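Filed under: Course materials / Evening classes / Writing for beginners

Writing a Set of Instructions That Somebody Can Follow
Handout 2, Ernham Evening Classes, 19/09/2024

Welcome back, and thank you for sending in your first pieces. I read all of them over a very large pot of tea and enjoyed myself enormously, even where I have scribbled a good deal in the margins (please don't take the scribbles to heart, I do it to everybody, including the gas company).

This week we leave description behind for a while and turn to instructions. I know some of you signed up hoping to write stories, and we will get to stories, I promise, but I have a great fondness for a well-made set of instructions and I think you may come round to them. Most of us read more instructions in a year than novels. We read them on the backs of packets, inside the lids of board games, on the wall of the launderette in Ullamton where the third step has been worn away by people's thumbs.

Picture your reader first

Before you write a word, decide who is going to be reading, and what they will have in their hands at the time. A person following a recipe has sticky fingers and is looking down at the page every minute or so. A person putting up a shelf may be holding the shelf. That means short steps, with the important word near the front, so that the reader can find the place again after looking away. I once tried to follow the leaflet for a Huteck folding clothes airer, and every step began with 'Having made sure that' – by the fourth one I had lost my place completely and was sitting inside the thing.

Say what to do, then how far

Verbs are your friends here. 'Turn', 'press', 'fold', 'stir', 'lift'. Put them first if you can. After the verb comes the thing, and after the thing comes the amount, or the direction, or the sign that it is time to stop. This last part is the one beginners leave out. 'Stir the sauce' is only half a step. 'Stir the sauce until it coats the spoon' lets the reader go on to the next line with an easy mind.

The same goes for place. Words such as 'left', 'behind' and 'the far end' depend on where the reader is standing, and it is worth settling that in your opening line. 'Stand facing the door' will save you a whole paragraph of muddle later on.

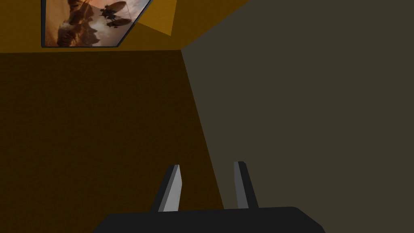 Fig. 1. Two fingers on a dark base, seen from just behind and above (computer-rendered).

Viewpoint matters just as much when you name the parts of a thing. Choose one name for each part and keep it to the end. At school most of us were taught not to repeat ourselves, and so we write 'the lid' in one line, 'the cover' in the next and 'the top' in the one after that, and the poor reader goes looking for three separate pieces. In a story a bit of variety is pleasant. In instructions please be as dull as you like about names, and I shall give you full marks for it.

Warnings go before, never after

You will all have met the recipe that says 'add the remaining butter' when you have cheerfully used the lot. Anything the reader has to keep back, switch off, soak overnight or be careful of should come ahead of the step it belongs to. If there is a long wait in the middle, mention it at the very top. My neighbour's bread recipe is one I love dearly, but the words 'leave until morning' appear in step nine, and I first found them at half past five with guests coming.

Trying it out

When you have a draft, hand it to someone and watch them follow it without saying anything. This is much harder than it sounds! You will want to lean over and explain. Sit on your hands and make a small mark on your own copy wherever they stop, frown or turn back a page. Those marks are your second draft, more or less.

For next time

Write a set of instructions for a job you could do in your sleep: making a bed, wrapping a parcel, repotting a geranium. Use no more than 20 steps and no more than 362 words (an odd number, I know, but it is what fits on one side of our class sheet in a decent size of type). Bring 4 copies, as we shall be swapping in small groups.

If you would like some reading, the Ayaaba booklet on plain household writing is on the shelf by the door, and you may borrow it for a week. The chapter on knitting patterns is a joy even if you have never held a needle. The best pieces from this term will go into our April collection, so do keep your drafts somewhere safe.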